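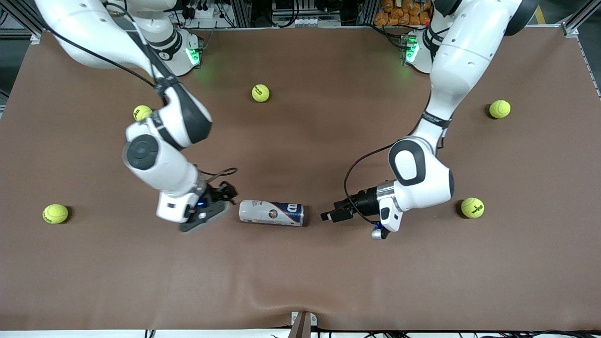
3 min read

Long Series Should Let Readers Skip a Book

8/12/22

I finished the Greenwood books in August, all nine of them, and I want to argue with something fans of the series keep telling new readers: that you have to read every one, in order, or you might as well not bother. I think this is bad advice, and I think publishers have started to believe it too.

Greenwood is a young adult mystery series set in a boarding school town. The first book came out when I was in seventh grade. Back then each one had its own case. Something went missing, or somebody lied about where they were, and by the last chapter you knew what had happened. The friendships carried over and so did the grudges, but you could borrow number four from the library because number three was checked out, and you would be fine. I read them in the order 1, 4, 2, 6 and then whatever was left. I still remember the fourth one best.

The last three are different. They are really one story cut into three pieces. Book seven stops in the middle of a car ride. Book eight opens in the same car and gives you no help at all with who is in it or why they are arguing. If you waited a year between them, as most of us did, you had to go back and reread the last 50 pages of the previous one. I did that twice and I was annoyed both times.

People will say that a bigger story needs more room. Sometimes it does. The Purkine trilogy is one long plot and I would not change it. But it was sold as a trilogy, it told you so on the cover, and the whole thing was out within 2 years. Readers knew what they were signing up for. A series that starts as separate stories and turns into one long one around the seventh book has changed the deal after people already paid.

Money is part of this. I keep a list of what I spend on books, and Greenwood cost me more than any other series on it. The last hardcover was 39 dollars with shipping. I would not mind if the book stood up by itself. It ends with a letter being opened and you do not get to read the letter. There is a tenth book coming, of course.

The other thing I hear is that standalone plots are for little kids. I don't buy it. The Ciltgate books are as grim as anything on the teen shelf, and every one of them finishes what it starts. The author slips in what you need to know about the older books in a sentence or two, usually while something else is going on. In the third one, we learn that the narrator's brother has left home because she sets one plate too many at dinner. It takes half a line. If you read the earlier books, it hurts, and if you didn't, you still get it. That is a skill, and I wish more series writers would work at it.

I should be fair about what the late Greenwood books do well. The dialogue is better than it used to be. The teachers finally talk like adults. Book eight has a chapter of close to nothing but two girls cleaning out a locker, and it is the best writing in the series — I read it again before I went on. None of that depends on the cliffhangers. You could keep the locker chapter and still give the book an ending.

There is also the library problem. Our branch has books one, two, five and nine. That used to be a decent set to offer a kid. Now if someone picks up nine first, they will get lost by page 10 and probably put the whole series down. I tested this on my cousin, who reads more than I do. She gave nine 100 pages and then asked me for something else. I handed her the second Ciltgate and she kept it.

Brarus, the fan board where I post, has a reading guide for Greenwood that runs to 3718 words. It is careful work and I have used it myself. It tells you which short stories go between which books and which scenes to look at again before book nine. But I don't think a mystery series for 13-year-olds should need it.

My own advice to new readers is to start with four, then read any of the first six you can find. Stop there for a while. If you still want more, buy seven and eight together and don't open seven until you have both.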